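Killgate Extending Dining Table Review

Posted 26/02/2020 by Mounir Berrada

I bought the Killgate table in July to replace a glass one we had been eating at since before the kids were born. It has been in daily use since then, for meals, homework, tax forms and one long jigsaw puzzle. I paid full price for it, which was $442 before delivery. Skaletti, the company that sells it, did not know I was going to write about it.

The short version is that it is a good table with a poor set of instructions and an extension leaf that needs two people. The rest of this review explains that in more detail, including the problem I had with one of the legs and how it was handled.

What you get

The Killgate comes in two cartons. One holds the top and the spare leaf, the other holds the legs, the side rails, the slides and a bag of hardware. Both cartons are heavy. The delivery service left them inside the front door and would not take them farther, so plan on moving them yourself. The top was wrapped in foam sheet with hard cardboard corners and arrived without a mark. The legs were packed less carefully, with a single layer of paper between them, and two had rubbed together on the way. The rub marks are on the inside faces and I have stopped noticing them.

It is sold in a few finishes. We chose the one Skaletti calls russet, after looking at a sample chip in the mail for a week. Order the sample. The russet on my laptop looked almost orange and the russet on my phone looked brown. The chip was a fair match for the table we got.

Assembly

The instruction sheet is one large page, folded, with drawings and very few words. The drawings are small. Step four shows the slides being attached from an angle that hides which end faces the middle, and I got it wrong the first time. If you are putting one together, the end of the slide with the small rubber stop goes toward the center of the table. You will know you have it backwards if the two halves of the top will not meet.

Work with the top face down on a blanket. You will need a Phillips screwdriver as well as the hex key in the bag, although the sheet mentions only the hex key. I used my own hex bit in a hand driver and it went much faster. I would stay away from a power drill for the slides. The screws go straight into wood, and it would be easy to strip a hole.

Putting it together took me most of a morning, including the time spent undoing step four. Turning it over at the end takes two adults. Do not roll it over onto its legs, which puts all the weight on one pair of bolts. Lift it clear, turn it, and set it down flat.

The leg problem

One of our legs had a threaded insert that had gone in crooked. The bolt would start and then bind. I called Skaletti and was on hold long enough to make coffee. The person I reached was polite and asked for photos, and a new leg came the following week. They did not ask for the old one back.

I have no complaint about how that was handled, but it did mean the table sat upside down in the dining room for eight days. If you are ordering for a holiday or a visit, leave some slack. The frame and slides are covered for 5 years. The finish is covered for one year, and only against peeling.

Using it every day

Closed, the table seats six without crowding. The legs are at the corners, so there is no center post to hit with your knees. The rails underneath are a little deep. My brother-in-law is tall and cannot cross his legs at this table. I am average height and can, just. If you own chairs with arms, measure the arms first. Ours do not slide all the way under, and we now keep the armchairs at the ends.

It does not wobble. I was worried about this, having read complaints about extending tables in general, but the slides hold the halves together tightly and there are two latches underneath that pull the seam shut. You can feel the seam with a fingertip. A pen will catch on it slightly if you write across it without something under the paper. Crumbs do get in, and a stiff card run down the line clears them out.

The leaf is the weak part. It is stored separately, since there is no space for it under the top. Ours lives behind a bedroom door in an old sheet. To fit it, one person has to pull each end, evenly. If you pull from one end alone, the far legs drag and the slides jam at an angle. Once it is in, it lines up well and the table feels nearly as solid as when it is closed. The leaf has been out of daylight for months and it is now a slightly different shade from the rest. I expected that, but Skaletti should mention it on the product page.

The finish

The surface has a low sheen and does not show fingerprints much. It wipes clean with a damp cloth. Tomato sauce, grape juice and washable marker all came off. Ballpoint pen did not come off fully, and there is a faint line near my son's place that I have decided to leave alone.

Heat is where you need to be careful. A mug of tea left without a coaster gave us a pale ring the size of the mug. It faded over a few days, and I helped it along with a little furniture oil on a soft cloth. I now use trivets for anything out of the oven, and felt under anything hard that is going to stay put.

For regular care I have been using Brarumar wood oil, put on thin and wiped off after a few minutes. Skaletti sells its own care kit, which costs more and seems to do the same job. I tried both on the underside of the leaf and could not tell which side was which. Whatever you use, do the whole top in one go and follow the grain.
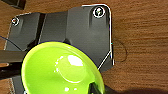 Can you sand out a scratch on the Killgate top?

Light scratches can be rubbed down with 1000 grit paper, used dry and with the grain, and then oiled. Anything deep enough to catch a fingernail is better left to a refinisher, because the top is veneered and there is not much thickness to work with. Practice on the underside of the leaf before you touch the top.

I have done this once, on a short scratch left by a belt buckle. It took longer to get the sheen to match than it did to remove the scratch. If you look along the table with a window behind it you can still find the spot.

How it compares

Before buying, I looked at one other table in person, the Sqalli drop-leaf, which sells for $312. My neighbor Yhon Ospina has one and let me sit at it for an evening. The Sqalli is lighter, and its leaves are hinged to the table, so there is nothing to store and one person can set it up. For a small apartment I would choose it over the Killgate.

The trouble with it is the support brackets. Yhon's kids lean on the leaves and he has already had to tighten the brackets more than once. The leaves also hang down where your knees want to be when the table is folded. The Killgate costs a good deal more, and most of what you are paying for is weight and stiffness. With children at the table every night, we thought it was worth it.

Things I would change

The instruction sheet needs redrawing, and the hardware bag should be labeled by step. Ours had all the bolts loose in one bag, with two lengths that are close enough to mix up. The long ones are for the legs.

I would also like a cloth cover for the leaf, even as a paid extra. The felt pads supplied for the feet are thin, and two of ours had come off by the end of the first month. I replaced them with nail-in glides from the hardware store.

Who it suits

If you have a dining room that is used every day and you only open the table up a few times a year, the Killgate is a sensible purchase. If you expect to put the leaf in every weekend, look for something with a leaf stored under the top. Anyone who lives alone should think about the leaf and the turning over before ordering, and perhaps pay for the assembly service.

We are keeping ours. I tightened the leg bolts last week for the first time since July and they took about a quarter turn each.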